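Accueil > Formations > Gestes techniques > Suture > Polycopié 4

Polycopié 4. Le point simple séparé sur plan cutané synthétique
Rédaction : Agustina Espinoza. Relecture : Hatem El Fassi.
Version du 10 mai 2020

4.1 Objet
Le point simple séparé comporte un passage d'aiguille, un nœud et deux brins coupés. Chaque point est indépendant : la rupture de l'un ne libère pas les autres. Le surjet, plus rapide, fait l'objet du polycopié 5.

4.2 Matériel
- tampon de peau synthétique Torkora, incision tracée au préalable ;
- fil monobrin non résorbable serti sur aiguille courbe, à recouper à 34 cm ;
- porte-aiguille et pince à mors arrondis ;
- compresses, conteneur à aiguilles.

Un tampon supporte jusqu'à 33 passages d'aiguille par incision. Au-delà, la matière se déchire au serrage et l'exercice perd son intérêt.

4.3 Prise de l'aiguille
L'aiguille est saisie aux deux tiers de sa courbure à partir de la pointe, perpendiculairement aux mors. Une prise trop proche du sertissage tord le métal. La pointe aborde la surface à angle droit, puis le poignet tourne en suivant l'arc.

4.4 Progression le long de l'incision
Tampon, trait rouge de l'incision et fil sombre 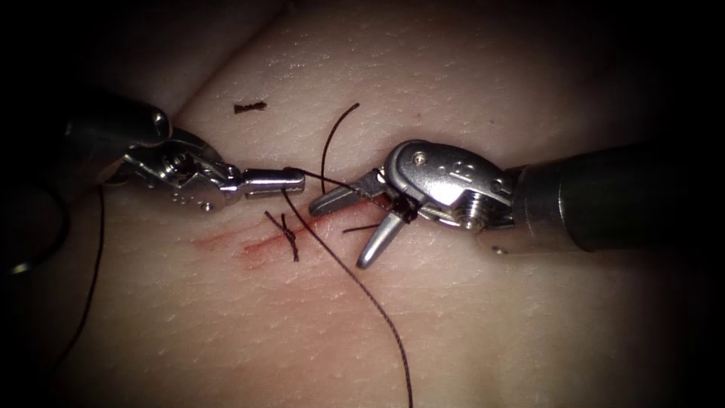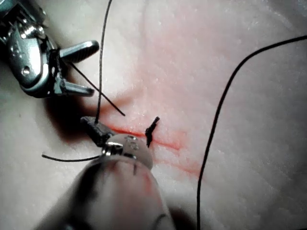
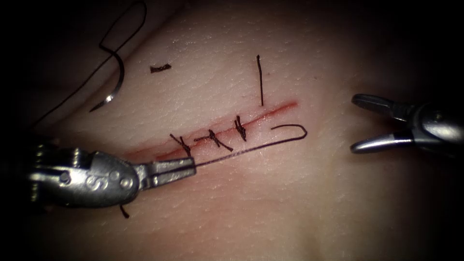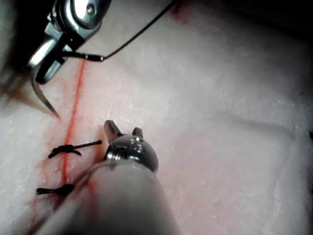 L'écart entre deux points est égal à la distance séparant le point d'entrée du point de sortie. On pique à la même distance de part et d'autre de la berge, et à la même profondeur. Une asymétrie de profondeur produit une marche d'escalier, difficile à corriger une fois le nœud bloqué.

4.5 Nœud
Première boucle double, puis deux boucles simples de sens inverse. Le brin long est enroulé autour du porte-aiguille, mors fermés ; les mors s'ouvrent ensuite pour saisir le brin court. Serrer à plat, dans l'axe perpendiculaire à l'incision, jusqu'à l'affrontement des berges sans plus. Le nœud est déporté d'un côté, toujours le même.

4.6 Défauts notés à la correction
- berges retournées vers l'intérieur ;
- brin court perdu sous la boucle ;
- fil saisi par les mors dans sa partie utile (fil écrasé, à remplacer) ;
- brins coupés au ras du nœud.

4.7 Travail demandé
Une incision complète en 900 secondes, tampon rendu étiqueté. Les tampons d'avril seront repris en séance par Timo Diekmann.

2 commentaires | 575 partages
Contact | © Stemby Formation | Haut de page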